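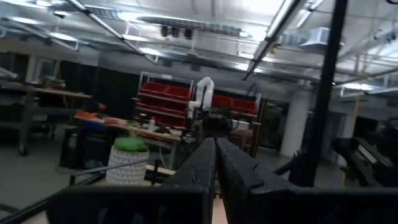
Foto: Clirnness

Preguntas frecuentes sobre Layug, el blog de las casas reales menores

Llevo tiempo recibiendo las mismas preguntas por correo y en los comentarios, así que las junto todas en esta página. Voy añadiendo cosas cuando me acuerdo, de modo que el orden es el que es.

¿De qué va el blog?

De príncipes alemanes de segunda fila, sobre todo. Me gustan los ducados que se cruzan en una mañana, las líneas que se extinguen y pasan la herencia a un primo que no la esperaba, y los pleitos eternos por un castillo con goteras. Las grandes dinastías salen también (¡qué remedio, se casaban con todo el mundo!), pero casi siempre de refilón.

¿Por qué no hablas de los Borbones?

Porque ya hay mucha gente que lo hace, y bastante mejor que yo. Alguna vez asoma una infanta casada en Baviera y le dedico un párrafo, pero mi terreno empieza al otro lado del Rin.

¿Qué es un matrimonio morganático?

La pregunta estrella. Es un matrimonio válido ante la Iglesia, con hijos legítimos, en el que la esposa de rango inferior no recibe el título del marido y los hijos no entran en la sucesión. A menudo se les creaba un título aparte para que tuvieran algo que poner en la tarjeta. Los Battenberg salieron de un matrimonio así en la casa de Hesse, y los Hohenberg de otro en la de Habsburgo. Yo les tengo mucho cariño a estas ramas, se nota en cuanto uno lee tres entradas seguidas.

¿Y qué significa «mediatizado»?

Que la familia gobernaba un territorio dependiente solo del emperador y lo perdió en favor de un vecino más grande, en los años en que se deshacía el Sacro Imperio. Perdieron el gobierno, pero conservaron el rango, y eso les permitía seguir casándose de igual a igual con las casas reinantes. Los Thurn und Taxis o los Fürstenberg están en este grupo. Si os hacéis un lío con «mediatizado» y «morganático», tranquilos, a mí me pasó durante bastante tiempo y tengo alguna entrada antigua que lo demuestra.

¿Por qué hay tantos Reuss con el mismo nombre?

¡Mi tema favorito! En la casa de Reuss todos los varones se llaman Enrique, y llevan número todos, reinaran o no. La línea mayor contaba hasta cien y volvía a empezar; la menor arrancaba de nuevo más o menos con cada siglo. Por eso aparecen números altísimos en familias que no tuvieron ni una docena de soberanos seguidos. En el blog pongo siempre la línea detrás del número, y aun así me equivoco.

¿Traduces los nombres al español?

Depende. Los que murieron antes del siglo XX los traduzco casi siempre, por costumbre y porque así venían en los libros con los que empecé. A partir de ahí los dejo en alemán. Con los territorios voy por oído: Sajonia, Hesse y Brunswick sí, pero nadie me va a convencer de escribir Lipa en lugar de Lippe.

¿De dónde sacas los árboles genealógicos?

De almanaques viejos, de genealogías impresas y de lo que encuentro digitalizado en archivos alemanes. Los dibujo con Draster, un programita bastante feo que lleva bien las bodas entre primos (aquí hay muchísimas). El fichero ya pasa de 1.000 personas y tarda lo suyo en abrirse, así que paciencia si pido unos días para contestar a una consulta.

¿Puedo usar tus árboles?

Para un trabajo de clase, una charla o vuestra propia web, sí, citando el blog y poniendo el enlace. Para un libro, escribidme antes. Los retratos no son míos, cada uno lleva su procedencia al pie y eso tendréis que mirarlo aparte.

Mi abuela decía que descendemos de un príncipe alemán. ¿Me lo puedes mirar?

No, lo siento. No hago investigaciones por encargo, ni pagando. Lo que sí puedo deciros es por dónde empezaría yo: por las partidas de bautismo de la familia, de lo más reciente hacia atrás, y sin saltarse ninguna generación. Empezar por el príncipe y bajar suele acabar mal, sobre todo si el apellido se parece «solo un poco».

¿Cada cuánto publicas?

Los martes, si la semana se deja. La newsletter sale a las 9 de la noche del mismo día, con la entrada nueva y alguna lectura que me haya gustado. En abril suelo parar, que es cuando viajo y hago fotos de tumbas (tengo un problema con las criptas, lo reconozco).

He encontrado un error, ¿dónde te lo cuento?

En los comentarios de la propia entrada, por favor, que así lo ve todo el mundo. Si traéis la fuente, mejor todavía. Las correcciones las marco al final del texto con la palabra «corregido» y no borro lo anterior.

¿Va a haber libro?

Hay un borrador de 200 páginas sobre los ducados de Turingia que se llama, de momento, Brikorar. Es el nombre que le puse a la carpeta y se ha quedado ahí. Me faltan los Sajonia-Altemburgo enteros y un índice, y prefiero no dar fecha.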